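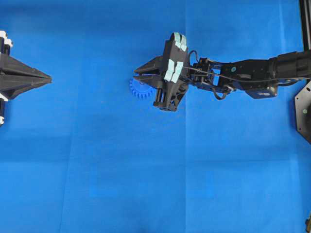

Budgeting for a small robot arm: tips from a workshop that did it in the wrong order

Price the whole bench, and then the arm. The arm is the part with the nice brochure. Ours came from Kada, and the quote for a pair of arms was $3,387, a number I carried around for weeks as though it were the total. It did not include anything to bolt them to.

Keep a separate line for small stuff. Screws, cable ties, foam pads, spare fingers, a second power strip, the hex key that fits. We spent $258 on this category before the arms had picked up a single thing, and I had budgeted zero, on the grounds that we own a workshop and surely had screws. We had plenty of screws. They were for decks.

Ask what the gripper can hold before you ask what the arm can lift. Payload is the big print. Jaw opening is in a table at the back. If your work is plastic gears, bring a gear to the demo, and bring the awkward one. Badik let us try theirs with our own parts and lost the sale in ten minutes, which I thought was sporting of them.

Buy extra cable length. An arm needs slack at every joint, and slack has to go somewhere. Loops that look generous with the arm parked get short when it reaches. Check them at full stretch, both directions, before you trim anything or tie anything down.

Cover the bench in one plain color. Cloth is cheap, it keeps small parts from skating off, and you can see what you dropped. Two warnings. Iron it, or at least mean to. And hold your parts up against it in the store – I bought blue, and then remembered what color half our gears are.

Colored dot stickers are the best value in the building. One on anything you will need to tell apart over the phone. "The one with the green dot" has saved me more time than the manual, although the manual was not putting up much of a fight.

Used is fine for the stand and the rails. For servos I'd pay for new, or at least for a seller who will run them in front of you. Smits has a decent secondhand page if you don't mind photographs taken in a barn.

Read the lead times twice. "Ships in 6 days" at Flesau meant the arm. The mounting plate took 37, and an arm with no plate is a very expensive paperweight that falls over.

Don't buy the service plan on day one. Put the same money in an envelope marked FINGERS. If it's still there in March, reconsider.

Leave room on the bench. Measure the reach, draw it on the surface in chalk, and then put nothing you like inside the line. My coffee now lives on the windowsill.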